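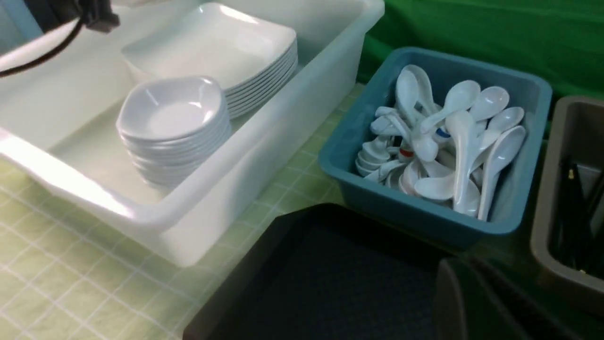 반투명 플라스틱 통에 포개 넣은 흰색 사각 접시와 그릇

# 메모리를 4개 꽂으면 XMP가 안 잡힙니다. 2개로 돌아가야 할까요?

**분류:** 하드웨어 > 메모리/메인보드
**작성일:** 2021-12-18
**답변 3개**

## 질문

데스크톱 메모리를 16GB에서 32GB로 늘렸는데 속도 설정이 풀려서 질문 올립니다.

사양은 다음과 같습니다.

- CPU: 8코어 데스크톱용, 오버클럭 안 함
- 메인보드: Hunside 제품, DDR4 슬롯 4개
- 기존 메모리: Grurketti DDR4 8GB 2개 (XMP 3600, CL18)
- 추가 메모리: 같은 회사 같은 모델명 8GB 2개
- 파워: 800W

기존 2개는 올해 3월에 조립할 때 산 것이고, 추가한 2개는 지난주에 샀습니다. 포장에 적힌 모델명과 클럭, 램타이밍은 전부 같습니다.

2개만 꽂았을 때는 XMP를 켜고 아홉 달 동안 문제없이 썼습니다. 4개를 꽂고 XMP를 켜면 전원은 들어오는데 화면이 안 나오고, 세 번쯤 재시작을 반복하다가 기본값 2133으로 부팅됩니다. XMP를 끄면 정상으로 켜지고 윈도우에서도 32GB로 잡힙니다.

2133 상태에서 Plotar 벤치마크를 돌려 보니 점수가 1,448점 나왔습니다. 16GB에 3600으로 쓸 때는 2,000점을 넘겼습니다. 게임에서도 차이가 느껴집니다. 평균 프레임은 크게 안 떨어지는데 사람 많은 곳에 가면 뚝뚝 끊깁니다.

지금까지 해 본 것:

1. 슬롯 위치 바꿔서 다시 꽂기
2. CMOS 초기화
3. 새 메모리 2개만 꽂고 XMP 켜기 → 정상 부팅
4. 기존 메모리 2개만 꽂고 XMP 켜기 → 정상 부팅

메모리 불량은 아닌 것 같은데, 4개를 다 쓰면서 3600으로 돌릴 방법이 있을까요? 아니면 16GB 2개짜리로 새로 사는 게 나을까요? 용도는 게임이 절반이고 나머지는 사진 보정과 문서 작업입니다.

## 답변 1 (채택됨)

3번과 4번 테스트가 둘 다 정상이면 메모리 불량 가능성은 낮습니다. 4개를 꽂으면 메모리 컨트롤러 부담이 커져서 2개일 때 되던 클럭이 안 되는 경우가 흔합니다. 메인보드 제조사가 공개하는 메모리 호환 목록을 보면 2개일 때와 4개일 때가 따로 표시되어 있으니 그것부터 확인하세요.

모델명이 같아도 생산 시기에 따라 메모리 칩이 바뀌는 일이 있습니다. CPU-Z의 SPD 탭에서 슬롯별로 DRAM 제조사를 비교해 보세요. 같은 탭에서 랭크(Single/Dual)도 볼 수 있습니다. 기존 것과 새것이 다르면 XMP에 저장된 값이 양쪽에 똑같이 맞지 않을 수 있습니다.

저라면 이 순서로 합니다.

1. 바이오스를 최신 정식판으로 올립니다. 베타는 피하세요. 업데이트하는 동안에는 XMP를 꺼 둡니다.
2. 같이 산 것끼리 같은 색 슬롯에 꽂습니다. 보통 A2/B2에 기존 2개, A1/B1에 새것 2개입니다. 보드마다 표기가 다르니 설명서를 보세요.
3. XMP를 켠 다음 클럭만 수동으로 3200까지 내립니다. 램타이밍은 XMP 값 그대로 둡니다.
4. 부팅이 되면 MemTest86을 한 번 끝까지 돌립니다. 오류가 하나라도 나오면 그 설정은 쓰지 마세요.
5. 오류가 없으면 3333, 3466 순으로 올려 보고, 올릴 때마다 다시 검사합니다.

3200에서도 부팅이 안 되면 메모리 전압이 1.35V로 들어가는지 확인하세요. XMP를 켰는데 전압은 자동으로 남아서 1.2V가 들어가는 보드가 있습니다. SoC나 컨트롤러 쪽 전압은 CPU마다 안전 범위가 달라서, 사양을 정확히 모르는 상태에서는 건드리라고 말씀드리기 어렵습니다.

3200과 3600의 체감 차이는 작습니다. 지금 끊기는 것은 2133이라서 그런 것으로 보이니 3200만 잡혀도 많이 나아질 겁니다. 새로 사는 건 그다음에 생각해도 됩니다.

> **질문자 댓글:** 확인해 보니 DRAM 제조사가 서로 다르게 나옵니다. 랭크는 전부 싱글이고요. 바이오스는 출고 때 버전 그대로였습니다.

> **질문자 댓글:** 업데이트하고 3200으로 부팅됐습니다. MemTest86 오류 0개입니다. 3333도 통과했고 3466은 재부팅이 반복돼서 3333으로 두었습니다. 감사합니다.

> **답변자 댓글:** 그 정도면 잘 나온 겁니다. 바이오스 프로필에 저장해 두세요. CMOS가 초기화돼도 다시 안 넣어도 됩니다.

## 답변 2

파워 문제일 수도 있습니다. 저도 램 추가하고 부팅이 안 된 적 있는데 파워 바꾸니까 됐어요.

> **댓글:** DDR4 8GB 2개 더 꽂는다고 소비전력이 크게 늘지 않습니다. 800W면 파워는 나중에 봐도 됩니다.

## 답변 3

채택된 답변에 동의하고, 교체 쪽만 덧붙입니다.

게임이 절반이면 16GB 2개 구성이 무난합니다. 슬롯 2개가 남고 XMP도 잡힐 확률이 높습니다. 다만 8GB 싱글랭크 4개도 채널당 2랭크로 동작하기 때문에 같은 클럭이면 성능은 비슷하거나 조금 나은 경우도 있습니다. 이미 3333이 잡혔으면 돈 들여 바꿀 필요는 없어 보입니다.

그래도 바꾸실 거면 지난주에 산 2개는 반품 기간이 남았는지 판매처에 먼저 물어보세요. 개봉한 메모리를 단순 변심으로 받아 주는지는 판매처마다 다릅니다. 저는 Hartley에서 산 걸 반품하려다 포장 스티커를 뜯었다고 거절당했습니다.

교체할 때는 반드시 2개 묶음 포장으로 사세요. 낱개 2개를 따로 사면 지금처럼 칩이 섞일 수 있습니다.

> **질문자 댓글:** 일단 3333으로 쓰다가 문제가 생기면 그때 묶음으로 바꾸겠습니다.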